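Lists > Sulville Weavers > Archive > Message 1516
Prev Next Thread Author Search

Subject: Re: Paper cord basket, rim and corners
From: Tania Kumarasinghe
To: sulville-weavers

Arif Sultana wrote on Wednesday:
> I have a rectangular basket on the go and I'm stuck on two things. My
> corners lean out as the walls go up, and I can't decide on a rim. I was
> going to fold the stakes over and tuck them, but it looks lumpy on my
> test piece. Does anyone have one with a plain cord edge? Also, do you
> pack the floor as tight as the sides? I'm using the 8-ply cord from
> Brindance and I don't want to run out.

Arif,

I have one in green that I use on the shelf unit for mail and odds and ends. It is empty, and the weave shows on the floor as well as the walls.

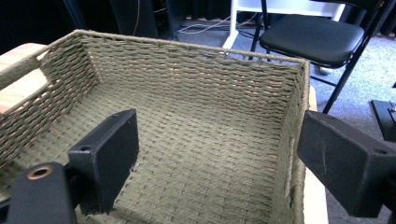

Green basket, inside, with the single wrapped cord at the rim.

The rim is one thicker cord, wrapped, running around the top edge. I like it better than a folded border on a basket this shape. If you try it, trim your stakes level first and clip the cord in place with clothespins before you wrap. Start the wrap partway along a long side. I started one at a corner years ago and the join came loose within a month.

On the floor, I would keep it firm but not fight it. Mine is over-under all the way through, and the floor comes out flatter than the walls, where the rows show up as ridges. There are small gaps between the strands too, and they have never bothered me. You would only notice if you kept something like beads in it.

For the leaning corners, Malsha Cassim told me to weave over a box and I have done that ever since. Any stiff carton close to the right size will work. Put a brick in it. Pull the cord snug just after you turn the corner, then ease off along the straight part. If you pull hard the whole way, the long sides bow in.

I can't help much on quantity. I buy the 2000 foot spool and there is always some left over. Tsutomu keeps better notes than I do and may have a figure for your size.

I can bring the basket to the May meeting if you want to handle it.

Tania

Prev Next Thread Author Search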